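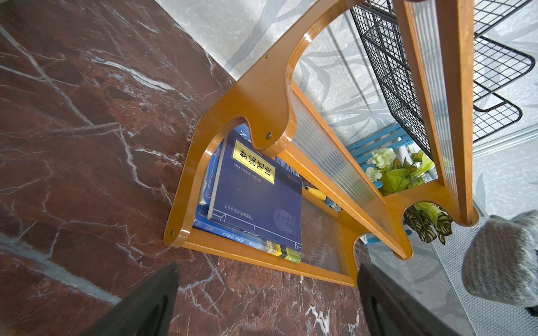
How to Clean and Look After a Polished Marble Floor

By Wulan Sitompul
Updated December 7, 2019

Marble is a soft stone. It scratches more easily than granite, and anything sour will mark it. Most of the damage I get called out to look at was done by the wrong cleaner or by grit under a mop. The routine below is for polished marble indoors. Honed or tumbled marble needs less fuss over streaks but the same care with products.

What you need

A dust mop with a clean, dry head
A flat microfiber mop and two spare pads
Two buckets
pH-neutral stone cleaner
Old towels for drying
Felt pads for furniture feet

Step 1. Clear the floor
Lift furniture out of the way. Don't drag it. Shelf units should be emptied first, and it takes two people to lift a tall one. Check the underside for staples or loose screws before you set it back down.

Step 2. Dust
Go over the whole room with the dry mop, working from the far wall to the door. Do the corners and along the baseboards by hand. If you use a vacuum, turn the brush roll off.

Step 3. Mix the cleaner
Follow the label. Mine calls for 5 ml of cleaner to 500 ml of water, and I make up enough to cover the bottom of the bucket. Adding extra does not clean better. It leaves a film that shows up as soon as the sun comes in. Fill the second bucket with plain warm water.

Step 4. Mop
Wring the pad until it stops dripping. Mop one small area at a time and rinse the pad in the plain water between areas. Change the water when it turns gray. In a kitchen I change it at least twice.

Step 5. Dry
Wipe each area with a towel before moving on. Water left to dry by itself leaves spots, mostly in places with hard water. Dark red and brown marbles show these more than white ones do.

Step 6. Put the furniture back
Stick felt pads on every foot. For panels that rest flat on the floor, cut a felt strip to length. Replace the felt when it goes hard or picks up grit. I check ours every July.

Products to keep off marble

Vinegar, lemon juice, bathroom descaler, bleach, scouring powder and steam mops. Furniture polish also causes trouble when you spray it near the floor, as it makes the stone slippery. Spray it on the cloth in another room.

Spills

Blot wine, juice, coffee and tomato sauce right away, then wipe with clean water and dry. A dull spot left behind is an etch mark. Cleaning won't take it out. Small ones can be rubbed down with marble polishing powder and a damp cloth, but a large patch is a job for a stone restorer.

Sealing

Put a few drops of water on the floor and wait ten minutes. If the stone goes darker under the drops, it is time to reseal. Try the sealer in a closet first and keep off the floor overnight.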